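# 硬水地域の電気ケトルと水垢、クエン酸の濃度について

**fomley_k** 21:14

2月に引っ越してから、ケトルの底に白い付着物が出るようになりました。前の家では3年使ってほぼ出なかったので、水質の差だと思います。水道局の公表値を見ると、給水区域の硬度は炭酸カルシウム換算で214 mg/L。以前の地域の数値は控えていませんが、だいぶ低かったはずです。

確認したいのは次の点です。

- クエン酸洗浄の濃度は何%が妥当か
- 加熱は必要か
- 浄水ポットで硬度は下がるか

ケトルはMeirelesの1 L、内面はステンレス、底に溶接線あり。付着物は爪で少し削れる程度の硬さです。

---

**entwistle_b** 21:32

214 mg/Lなら出て当然です。日本の水道水としては高い部類で、水質管理目標値の上限(100 mg/L)も超えています。

濃度は2%で足ります。1 Lに対して無水クエン酸20 g。沸騰させて電源を切り、1時間放置してから捨て、水だけで1回沸かして捨てる。うちはこれを月に1回やっています。

---

**turkex** 21:41

2%は多いと思う。0.5%から1%で反応は進む。濃度を上げると溶解は速くなるが、加熱と組み合わせたときにクエン酸カルシウムが析出することがある。これは水に溶けにくく、いったん付くと炭酸カルシウムより落としにくい。温度が上がるほど溶解度が下がるので、沸騰はやめたほうがいい。

自分の手順。

1. 60℃前後の湯を満水線まで入れる
2. クエン酸を1 Lあたり10 g
3. 30分放置、発泡が止まったら捨てる
4. 残っていればもう一度

1回で全部落とそうとしないこと。

---

**entwistle_b** 21:55

>>turkex
析出の話は知っていますが、1 Lのケトルに付いたスケールの量で問題になりますか。付着量を1 gとして、溶け出すカルシウムは0.4 g。クエン酸20 gに対して酸がかなり過剰なので、pHは低いまま保たれます。酸性側ではクエン酸カルシウムの溶解度は上がるはずです。析出が心配なのは、むしろ酸が足りずに中和が進んだときでは。

---

**turkex** 22:08

>>entwistle_b
その計算なら確かに2%のほうが安全側になる。自分が析出を見たのは給湯器の熱交換器で、付着量の桁が違った。ケトルに当てはめたのは雑だった。濃度の件は撤回する。

沸騰に関しては意見を変えない。吹きこぼれると蓋のパッキンと電源ベース側に酸が回る。発泡している液を沸かすと液面が予想より上がる。

---

**entwistle_b** 22:15

満水線の7割までにすれば吹きこぼれません。ただ、60℃で落ちるなら沸かす必要がないのはそのとおりです。

---

**makris** 22:20

横から。酢ではだめですか。家に200 mLほど余っています。

---

**turkex** 22:26

>>makris
溶けるが、食酢は酢酸が4〜5%なので、薄めるとすぐ弱くなる。臭いも樹脂部に残る。塩分や糖分の入った調味酢は不可。買い足すならクエン酸のほうが安い。

---

**fomley_k** 22:31

ありがとうございます。では1 Lに20 g、60℃、30分で試します。

浄水ポットの件はどうでしょう。店で見たLilineの製品は「活性炭+中空糸膜」とだけ書いてありました。

---

**mottram_j** 22:47

活性炭と中空糸膜では硬度は下がりません。カルシウムイオンは溶存しているので、膜の孔径では止まらない。下げたいならイオン交換樹脂入りのカートリッジか、逆浸透膜です。

樹脂入りでも、硬水地域では交換時期の表示より早く能力が落ちます。総硬度の試験紙を買って、ろ過前後を同じ日に測るのが確実です。TDS計で代用する人がいますが、あれは導電率からの換算なので、ナトリウム型の樹脂だと硬度が下がっても表示はあまり変わりません。

---

**entwistle_b** 22:53

>>mottram_j
家庭用ポットの樹脂は水素型の弱酸性陽イオン交換樹脂が多いので、その場合はTDSも下がりますよ。炭酸水素イオンが二酸化炭素になって抜ける分です。

---

**mottram_j** 23:02

>>entwistle_b
訂正します。ポット型に限ればそのとおりです。ナトリウム型は据え置きの軟水器の話でした。試験紙を勧めるのは変わりません。

---

**bloxham_m** 23:10

ケトルの話ばかりですが、硬度200超なら台所の天板と食器の斑点も対策したほうがいいです。乾いた後に落とすより、乾く前に拭くほうが手間は小さい。
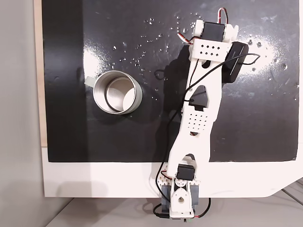

斑点の正体は、水滴が蒸発するときに濃縮されて残った炭酸カルシウムとシリカです。炭酸カルシウムはクエン酸で溶けますが、シリカは家庭で使える酸ではほぼ溶けません。放置するほど研磨に頼ることになり、光沢面だと擦り傷が残ります。写真の黒い光沢面のように細かい水滴が散っている段階なら、乾いたマイクロファイバーで一方向に拭くだけで済みます。黒は白い残留物が一番目立つ色なので、硬水地域では条件が悪い。ステンレスのカップも扱いは同じで、洗ったら自然乾燥させずに拭きます。

なお、天然石の天板にクエン酸は使わないこと。大理石は主成分が炭酸カルシウムなので、スケールと一緒に表面が溶けます。

---

**turkex** 23:18

>>bloxham_m
シリカが効いてくるかは原水による。石灰岩系の地下水で硬度が高いだけなら、斑点の大半は酸で落ちる。水質表に蒸発残留物の項があるので、硬度との差を見れば見当はつく。

---

**bloxham_m** 23:24

蒸発残留物にはナトリウムや塩化物も入るので、差がそのままシリカにはなりません。目安にはなりますが。

---

**turkex** 23:27

そこは同意。

---

**fomley_k** 23:49

報告です。20 g、60℃で開始。投入直後から発泡し、30分で底の白い部分はほぼ消えました。溶接線に沿って細く残っています。液はわずかに白濁。

もう一度やる場合、同じ液を温め直して使えますか。

---

**entwistle_b** 23:56

酸は余っているので使えなくはないですが、新しく作ってください。濁りが剥がれたスケール片だとすると、また底に沈みます。2回目は1 Lに10 gで十分です。

---

**fomley_k** 0:21

10 gで2回目を実施。溶接線の残りも取れました。水だけで1回沸かして捨て、臭いはありません。試験紙は注文したので、届いたらろ過前後の値をこのスレッドに書きます。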